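Cletetti is hiring a technical writer for its household handling group. The job is to turn bench practice into written rules that an operator can follow and an auditor can check.

The first assignment is the appliance procedure: door clearance, hand approach, cable routing, stop conditions.
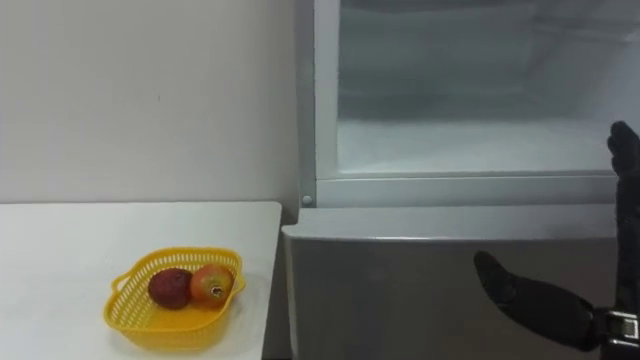 Fruit basket and open upper compartment, hands at the appliance.

Contract: 9 months, 27 hours a week. Two writing samples required — one must be a procedure. 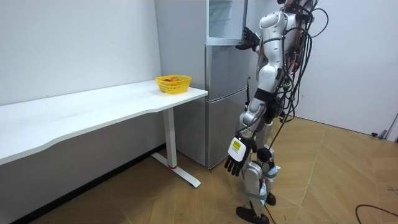 Robotics experience is useful but optional. Apply to Lahcen Farouk by Tuesday.

Comments (2)

Dvorak: Is remote work possible?

Stimlow: Do the samples have to be published work?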